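We use cookies to improve your experience. By continuing to browse you accept our cookie policy.

Greleo Boards > Home and Shop Automation
Thread: Are we any closer to a machine that does the actual chores?
Reading time: 6 minutes

torque_spec
Posted 6/26/22

I run maintenance for a small cabinet shop and get asked about this by the owner every few months. He wants to know when an arm can wipe down, put hardware away, open a cabinet and bring back the right box of hinges. My answer has been "not yet" for as long as I have worked there. I would like to know if that is still the right answer. I am not asking about welding or palletizing. Those are solved if you have the money and a fence.

millbrook_dan

Still the right answer for anything that changes position between cycles. We have a Trutari cell feeding a drill press. It does 325 parts a shift and has no trouble with any of them. Move the tray by the width of a pencil and it stops. Your hinge box will be somewhere different every time.

ohmslaw_ret

That is a fixture problem. If the tray can move, the tray was not located. Pin it.

millbrook_dan

I can pin a tray. I can't pin a kitchen.

palletjack

The vision side has improved more than Dan is giving it credit for. Picking mixed items out of a bin was a research subject when I started and now it is a line item on a quote. Our Zukport unit misses maybe one pick in 40, and it retries without anybody walking over. The weak spot is contact. Anything with a hinge, a latch or a drawer slide constrains the tool to a path, and if the arm's idea of the path is wrong it either slips off or loads up the joint and faults.

torque_spec

One in 40 is fine for a bin. For a cabinet with glassware in it, I would want much better.

quiet_servo 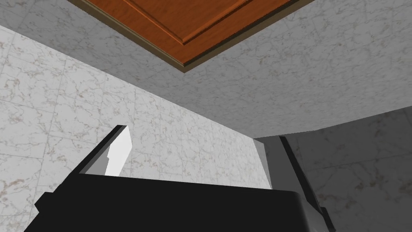

Cabinet doors are the task I spend most of my time on, all in simulation, and I agree with palletjack that contact is the hard part. Before contact there is the approach, and that goes wrong more often than people expect. From down at the gripper, looking up, the wood door is just a tilted rectangle with a raised panel, and everything near it is veined marble. The veining is faint and wanders, so it gives a feature matcher plenty of weak candidates and few good ones. The trim line around the door is a better cue. From there the fingers have to reach an edge or a pull, close on it and follow an arc whose radius has to be estimated. My current policy opens 6 of 8 door models I test on. The two it fails have the narrowest gap at the edge.

ohmslaw_ret

Is that six out of eight with randomized friction, or with whatever the simulator shipped with?

quiet_servo

Randomized friction and hinge damping. Door mass is fixed. I plan to vary it by October.

ohmslaw_ret

Then I would not quote the number to anybody with a real kitchen. A sagging hinge changes more than friction. The axis is no longer vertical and your arc is no longer planar.

quiet_servo

Fair. I was describing the test set, and it has no sagging hinges in it.

torque_spec

So the answer for the owner is still "not yet" for cabinets, and "maybe" for bins. I can work with that. Going to price the bin.

Comments (3)

aitbrahim_fan: The Ait Brahim write-up on compliant wrists covers the sagging hinge case. Worth reading before spending more on vision.

lathe_and_let: A person with a cart gets the hinges in under a minute. Put that in the quote next to the arm.

palletjack: Ask for the retry rate in writing – the pick rate alone will not tell you much.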